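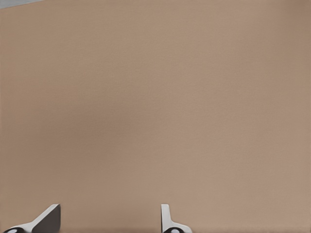 Tan surface under soft, uneven light.

Freezing rain notes for the Florkorbridge valley, Dec 15, 2025. Long thread, mostly about why the station totals and the hydro line totals disagree again.

Radial ice and flat ice are different quantities. The airport number is flat: depth on a horizontal plate. The line crews report radial thickness on a conductor. Please stop putting both in the same column.

For a round wire in light wind the radial figure comes out well below the flat one. The same water is spread over a bigger surface. Stronger wind brings more drops in from the side and the gap narrows.

Findodine reported 9 mm flat overnight. The Motaung feeder had 2 mm radial at the first pole check. Several replies have called one of these fake. Both are plausible.

Findodine sits on the valley floor, where the cold air pools. Motaung is up on the bench and was at or just above zero for part of the event. Any rain that fell in that window ran off.

Temperature trace from the Motaung mast: sub-zero until early morning, brief bump to +0.3, then back under. The bump coincides with the wind shift into the southwest. I don't have a sounding for that hour so the depth of the warm layer is a guess and I'm leaving it out.

The Grallex sensor on the mast is a vibrating probe. It ices, the frequency drops, it heats, it sheds, it starts over. During the heat cycle it records nothing. In heavy accretion those gaps add up and the total reads low.

Tumelo Kekana has a correction for the heat-cycle gap that interpolates between the rates on either side. I've used it for the two previous events and it behaves. Not applied to last night's data yet, the raw file has a clock error I need to sort out first.

Humidity was 100 per cent on every station in the valley from midnight on, so evaporative cooling wasn't doing anything useful for the ice. Surface temps were set by advection and by what the drops released on freezing.

To the person asking about the closed road: it runs 90 m lower than the bench, so use Findodine for it. Pavement holds heat from the previous days and can lag the air by hours. Air temp alone will mislead you both ways.

Re: "it never used to do this." The station record has freezing rain in most Decembers and a good share of years in March. The older entries are present-weather codes only, no thickness, so nothing can be said from them about severity.

Corrected series goes up once the clock is fixed. Same file name, new revision number.

Also the Findodine plate got moved a few metres east of the old post last fall. Metadata still shows the old spot.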